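MINUTES — SURGICAL EQUIPMENT REVIEW GROUP
Trostlow Teaching Hospital, Skills Building, second floor
Apr 30, 2020

Chair: Sigita Laur
Minutes: Lyle Fitzsimmons
Also present: two from general surgery, one from sterile processing, one from purchasing (by phone, mostly on mute, sometimes not)
Apologies: biomedical engineering, again

1. Minutes of the last meeting

Accepted, with one correction. The word "enthusiastic" was removed from item 4 at the request of the person it described.

2. Tornis practice package

The group has been asked to say yes or no to the Tornis suturing package for the training lab. Tornis offers instrument servicing, a set of suturing exercises, stored video of every session, and a scoring report called Goh. The robot itself is ours already and is not up for debate, although twenty minutes were spent debating it.

Terms as quoted: 40 trainee places for the first year, 50 for the second. Stored video is 299 dollars a month on top. Purchasing asked why this was on page eleven of the quote. The chair said she assumed page twelve was full.

General surgery has now watched a good part of the trial video and wanted it noted that the view is better than expected. You can follow the thread without squinting, and the jaws of both instruments stay readable against the tissue. Two stills went around the table and are kept with these minutes.

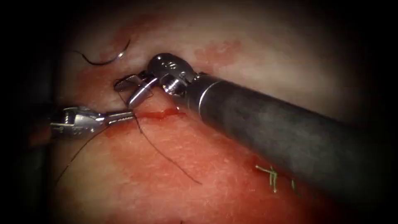
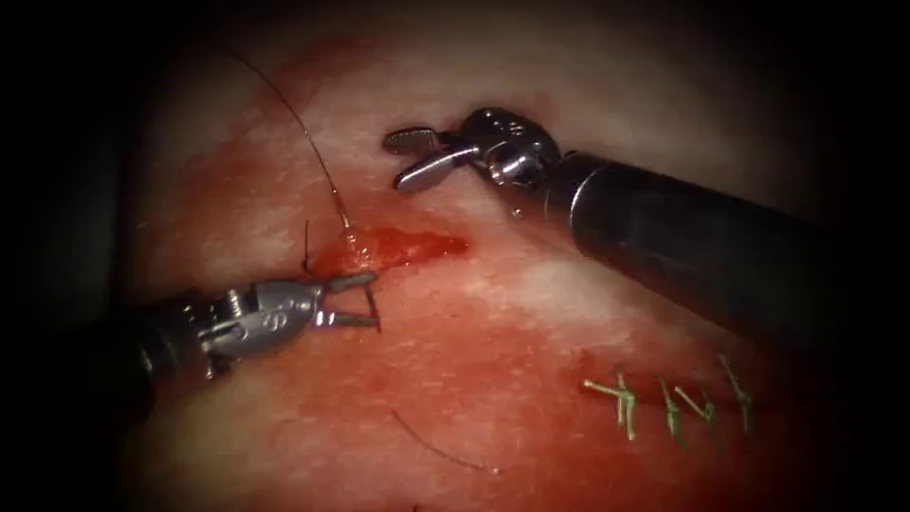

Suturing with two instruments, dark thread in use.

Discussion moved to Goh. The report gives each session a single score. Session 2807 scored very high, and both surgeons, having watched it separately, thought it was fair work with a lot of wandering about between stitches. Tornis says the score rewards smoothness. One surgeon said that so does a nap. The chair asked for the comment to be left out, then changed her mind.

It was agreed that the score on its own is of little use to a trainee. What people want is the video with remarks pinned to it, so that someone can be shown the moment a throw went the wrong way. Tornis has this planned for July. L. Fitzsimmons pointed out that the sales sheet lists it under "included." The group would like to know which.

Thread color came up, as it does. General surgery likes dark thread for the stitch being worked and green for the finished ones, so that a reviewer can tell them apart at a glance. Sterile processing has no view on color but does have a view on opened packs being left in the drawer, and gave it at length.

Servicing: Tornis will swap worn instruments within the week, provided the usage log is filled in. The usage log is four screens long. Purchasing came off mute to ask whether it could be one screen. Tornis to be asked.

Decision: yes to the exercises and servicing for one year. No decision on Goh until the remarks feature can be tried by a trainee on a normal afternoon. Video storage approved for three months.

Action: L. Fitzsimmons to write to Tornis about page eleven, the log and the word "included," in a single polite letter.
Action: General surgery to pick six sessions for scoring by hand, without looking at the Goh number first.

3. Holow carts

The Holow carts have arrived. They are almost the right width for the lab door. Sigita Laur will measure the door again, and then the carts, and then call Holow.

4. Any other business

The lab coffee machine is not surgical equipment and will not be added to the agenda. Sterile processing asked that its dissent be recorded.

Next meeting to be set by email once biomedical engineering answers one.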